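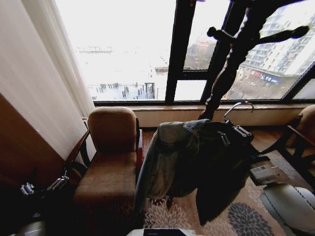 Honholm Garment Handling Set — README

Maintainer: Pravesh Zulu
Status: second release, April

What this set is for

We wanted to know one simple thing: can a two-arm robot take care of a guest's jacket in a furnished room, the way a hotel worker does it many times in one shift? Folding a towel on an empty lab table is already shown by many groups. A jacket is harder. It has sleeves, a collar, a lining and buttons, and it changes shape every time you grip it in a new place.

The set has 656 episodes, all teleoperated. Each one belongs to one of the chores below.

hang: put a jacket on a clip hanger and the hanger on a coat stand
unhang: the reverse
lay: spread a jacket over a bed, a bench or a chair
fold: fold a jacket to a shape that fits in a drawer

The fold chore is the smallest, with 65 episodes. Please do not train on fold alone, we tried and it is not enough.

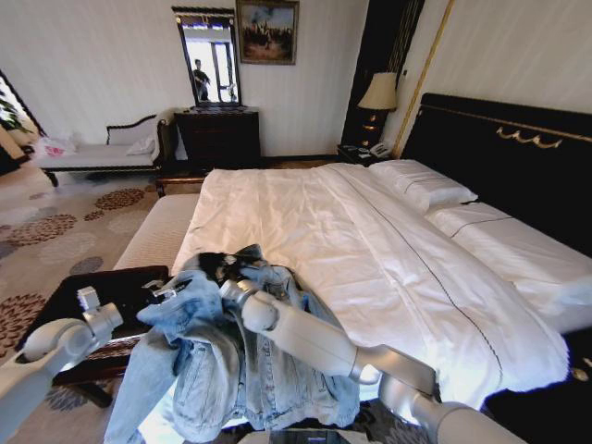 Denim jacket held by both grippers over the foot of the bed.

Can the machine do it yet?

Partly. With a person at the controls, most chores can be finished, but slowly. With our baseline policy (named Remex in the code) the result depends very much on the chore. We ran 20 trials of lay and the policy completed 65 percent of them. For hang we do not give a number, as our rule for success was changed in the middle of testing and the old and new results can not be compared.

Common failures:
- The second gripper closes on one layer of cloth when it should take two, and the collar slides out.
- A sleeve stays under the body of the jacket and the policy does not notice it.
- Clips. Opening a clip needs more force than the policy expects — it often pushes the whole hanger away.
- Strong daylight from a window. Dark garments in front of it lose nearly all detail.

Labels

Every episode has a chore name, a garment type and an outcome (done, partly done, failed). Outcomes were given by one person and checked by a second. When they disagreed, we kept the lower one.

Splits

Train and test are divided by garment, so a jacket from test is never seen in train. The Testmont split is for the harder case, where the room is also new.

Known problems

Some early episodes begin with the garment already in the grippers. They are marked "late_start". The Masilela loader skips them by default; set keep_late to true if you need them.

Please send corrections of labels to the maintainer, with the episode number in the subject line.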